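Worktop and tiled corner, Kimham
Gallery notes by Nadja Egger
11 April 2008

The pages in this gallery record finished surfaces at close range, with ordinary household items left on them for scale and colour. Wide views of a kitchen are of limited use to anyone choosing a worktop. The pattern is too small to read, the joints vanish, and the colour depends mostly on the lighting. A close view of one corner gives more.

The Kimham work was a replacement of worktop and wall tiling only. Cupboards, sink and appliances stayed where they were and are not covered. The old surface was removed last August and the new one went down in 5 working days, tiling included. Berchtold supplied the worktop and the edge pieces. The tiles came from Wakudon, who also cut the trim to length.

Notes are kept short. Trade terms are explained where they first appear. Colours are given as they look in the picture; on a different screen the beige in particular may come out warmer or cooler than it does in the room, and samples should be asked for before anything is ordered.

1. Inside corner, with tray and mug 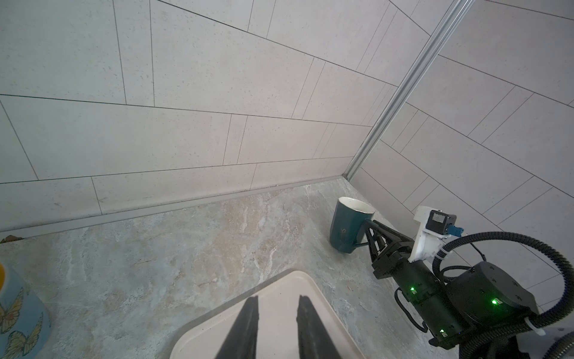
Marble-patterned worktop against white tile, laid staggered; metal trim in the corner. Cream tray, teal mug.

Tile layout. The tiles are large and rectangular, set in a brick pattern, so that the upright joints of one row do not line up with those of the next. On a short wall this hides small differences in tile length better than a straight grid would. It also means more cutting at the corner, as every second row has to start with a part tile. Wastage on this job was 8 tiles, mostly from the corner cuts.

Grout. Thin joints, dark grout. Pale grout was tried on a sample board first and rejected by the owners, who preferred to see the layout. Dark grout shows any unevenness in the spacing, and the tiler should be told before starting which colour will be used. It is more forgiving of tea and cooking splashes. A sealer was applied once the grout had cured, and should be renewed each year.

Corner trim. The silver strip runs up the inside corner where the two tiled walls meet. Inside corners are more often finished with a bead of flexible sealant. A metal strip costs more and takes longer to set, but it gives a straight line to tile up to where the walls are out of true, as they were at Kimham. The strip has to be fixed before the second wall is tiled. It cannot be added afterwards without removing tiles.

Upstand. The light grey raised edge along the foot of the back wall covers the joint between worktop and tile. It should be bedded in sealant along its full length — dabs of adhesive leave gaps behind it, and water will find them. Wipe along it when cleaning the worktop; crumbs collect there.

Tray. A plain plastic tray with rounded corners and a raised rim. It is the Voter pattern, which the household already owned, and is used for draining cups and carrying them to the table. A raised rim is worth having on any tray kept on a patterned worktop, where small spills are hard to see against the veining.

2. Mug and surface pattern

The second view is concerned with how the pattern behaves over a small area. The swirls are pale blue-grey, soft beige and off-white, with streaky veins running mostly on the diagonal. Patterns of this type repeat, and the length of the repeat should be checked against the length of the run before ordering. Where two lengths meet, the fitter should lay both out dry and slide one along until the veins pass across the joint in a believable way.
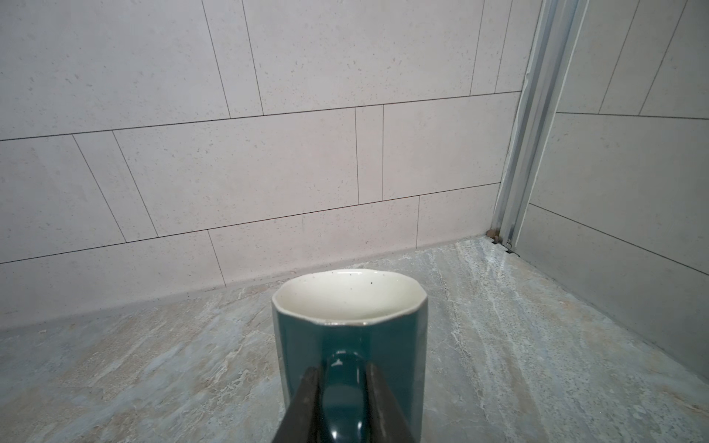

Glazed pottery on a surface of this kind raises the question of scratching. The glaze itself is smooth. The part that does the damage is the foot ring, the bare band of clay on the underside, which can be as coarse as fine sandpaper on some mugs. Run a fingertip round it. If it catches, rub the ring down on a piece of wet abrasive paper for a minute or two and rinse well. This applies equally to bowls, plant pots and the heavier sort of butter dish.

Two-colour glazing, dark outside and white inside, has a practical side. Tea staining shows early on white and can be removed before it builds up. Bicarbonate of soda on a damp cloth is enough in most cases. Scouring powder should be kept away from both the mug and the worktop, as it dulls a gloss finish permanently and the dull patch then holds dirt.

Care and sizes

Daily cleaning: warm water, a little washing-up liquid, soft cloth. Dry off afterwards in hard water areas.
Hot pans: use a stand. The supplier does not cover heat marks.
Worktop length ordered: 3,000 mm, cut on site.
Tiles ordered: 152, including cutting allowance.
Sealant at upstand: inspect yearly, replace if it lifts.

Sample pieces of the worktop can be seen at Berchtold by appointment. The corner trim is also made in white and in a brushed finish.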